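Cahier d'atelier – pâtisserie, décembre
Essais tarte au citron meringuée, suite (reprise à 14 h)
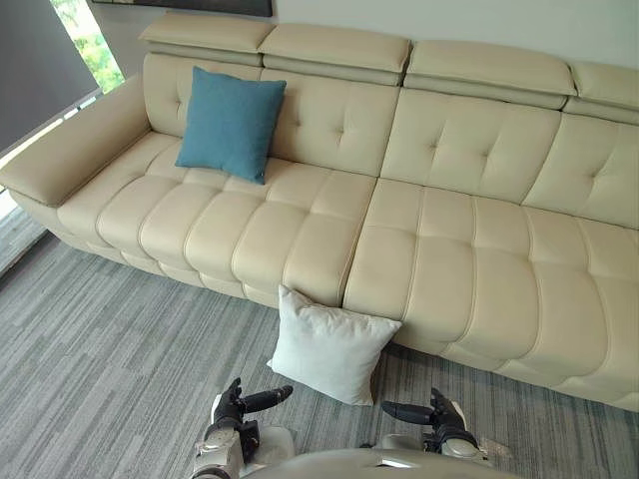
Le canapé crème, dossier capitonné et appuie-têtes.

Bon, je reprends le cahier parce que la fournée de ce matin m'a remise de très bonne humeur ! La pâte sucrée tient enfin. Bords bien droits, fond régulier, et presque pas de retrait à la cuisson (le cercle de gauche a bougé d'un cheveu, rien de grave). Je note tout pendant que c'est frais, sinon je vais encore oublier ce que j'ai changé.

Rappel du problème : sur les essais précédents la pâte descendait de tout un côté, la crème passait par-dessus et on se retrouvait avec une tarte penchée. J'accusais le four. C'était surtout le repos. Cette fois j'ai foncé les cercles la veille au soir, nuit au froid sans film, puis passage direct au four. Aucun poids, aucune légume sec, juste le tapis perforé. Et la pâte est restée debout toute seule, j'étais ravie.

Pâte du jour : beurre Venham, sucre glace, poudre d'amande, une pincée de sel, œufs entiers, farine T55. J'ai sablé moins longtemps que d'habitude et ajouté les œufs en deux fois. Le beurre Venham est plus ferme que celui qu'on prenait avant, il faut le sortir plus tôt, mais la pâte s'étale sans coller et on récupère très bien les chutes. Les chutes justement : réétalées, cuites en petits sablés, excellentes avec le café.

Crème citron. Deux versions en parallèle, même recette, seuls les citrons changent.
Version A, citrons Pekel : très parfumés, zeste magnifique, jus un peu timide. La crème sent divinement bon mais manque de mordant en fin de bouche.
Version B, citrons Brimari : zeste plus discret, acidité franche, ça réveille ! Couleur plus pâle aussi.
Évidemment l'envie maintenant c'est de croiser les deux – zeste des Pekel, jus des Brimari. À faire dès la prochaine fournée, je mets une étoile dans la marge.

Cuisson de la crème à 83 degrés au thermomètre, beurre ajouté quand on redescend vers 40, mixeur plongeant sans incorporer d'air. J'ai mixé plus longtemps que la dernière fois et la différence de texture est énorme, c'est lisse, brillant, ça nappe comme il faut. Attention au bord de la casserole : sur la version A j'ai eu quelques grains d'œuf cuit, passés au chinois, on n'en parle plus. Utiliser la maryse souple et pas le fouet pour aller chercher dans l'angle.

Meringue. Italienne, sirop à 118. Le batteur Postma fait du beau travail à vitesse moyenne, beaucoup moins bien à pleine vitesse : la meringue monte vite, puis elle graine. Il faut accepter d'attendre. J'ai versé le sirop en filet contre la paroi, laissé tourner jusqu'à tiédeur, bec d'oiseau bien net. Pochage à la douille Saint-Honoré, premier rang raté (j'avais trop rempli la poche, comme toujours), les suivants vraiment jolis. Chalumeau léger. Je préfère quand il reste du blanc entre les pointes dorées.

Tenue : 8 heures au froid, meringue intacte, un petit liseré de sirop sur la version B seulement. Je soupçonne la crème d'avoir été garnie encore un peu tiède. À vérifier en laissant bien refroidir les deux avant de pocher.

Dégustation en fin d'après-midi, tout le monde par ici penche pour la B, moi comprise, avec un regret pour le parfum de la A. Remarque qui revient : la meringue est trop sucrée par rapport à la crème. C'est vrai. On peut baisser un peu la quantité pochée, ou glisser du zeste dedans (j'ai très envie d'essayer le zeste de citron vert, tant pis pour les puristes).

Pour la prochaine fournée :
– crème croisée Pekel / Brimari
– fonçage la veille, on n'y touche plus
– pâte étalée à 2 mm et pas à 3, le fond était un peu épais à la coupe
– crème froide à cœur avant la meringue
– demi-dose de meringue sur un cercle, dose complète sur l'autre, pour comparer
– racheter des poches jetables et de la poudre d'amande, on racle le fond du seau

Il reste un bol de crème B au frigo, étagère du haut. Servez-vous, c'est fabuleux sur une brioche grillée !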